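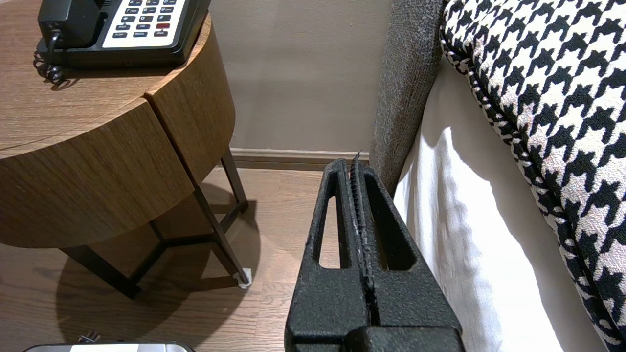

So this page is my dumping ground for the guest room redo at our place in Sivenville, and I'm finally getting it all in one spot before I forget which paint chip was which. I started in July with a room that was mostly boxes and a treadmill, and I've been poking at it ever since (mostly after dinner, with a podcast going and the window open). My sister keeps asking for pictures and my mother-in-law wants to know where the table came from, so hi, both of you!

**The bedside corner**

The round table is my favorite thing in the whole room. I wanted something warm next to all that gray, and the brown wood grain does it for me, plus I love that it sits up on those skinny dark metal legs so you still get to see the floor under it. It came from Nikolaidis, the secondhand furniture place out past the feed store, and I paid 88 dollars for it after walking away twice. The apron is curved and there's a seam running down it where two panels meet, and I went back and forth about whether that would bug me. It doesn't. I kind of look for it now.

If you're getting a metal-legged table for a wood floor, check the feet before you load it in the car. Little white foot pads are a good sign. My last nightstand had bare metal feet and I have the scratches in our own bedroom to prove it.

And yes, the phone! Black, corded, big white keypad with the black buttons, the whole deal. We get spotty cell service at this end of the house and I got tired of guests standing in the hallway waving their phones at the ceiling. There's a red button over on the right side that every kid who visits wants to push. The curly cord hangs down over the edge of the table and I've decided I like it that way. I had one exactly that springy in my room in high school and I used to wrap it around my wrist while I talked, for hours, about nothing.

**The bed**

Gray upholstered frame, kind of fuzzy and flecked up close, so it isn't one flat gray. I was worried it would look like an office, but with white bedding it just goes soft and quiet. The line is called Allau and it took 5 weeks to show up, which I complained about to anyone who would stand still. One thing about fuzzy fabric: it holds on to lint like crazy. I keep a brush in the closet and go over it before anybody comes to stay.

**Walls and floor**

The wall color is a taupe-beige that I mixed up in my head with four other taupe-beiges. The one that won is Flamo, number 28 on their card, and it looks pinker at breakfast and browner at night. I left the baseboard brown. Everybody told me to paint it white, and I had the can open and the brush in my hand, and then I looked at it next to the wood planks and put the lid back on. It goes with the floor! The planks have so much grain in them that a bright white line would've been all I could see.

Pantelis Ververidis did the floor for us a couple of years back, when the hall got done, and he talked me out of the darker stain. Thank you, Pantelis, you were right and I was grumpy about it.

**Still on my list**

- a lamp, small base, since the phone takes up a good bit of the tabletop
- something for the cords down by the floor
- a rug on the window side (the one I like is 47 inches wide and I think that's too skinny, opinions welcome)
- curtains, but I've been saying curtains since July

I'll add more when the lamp situation gets settled. If you've got a rug you love on a medium brown floor, send me a picture, I'm getting desperate.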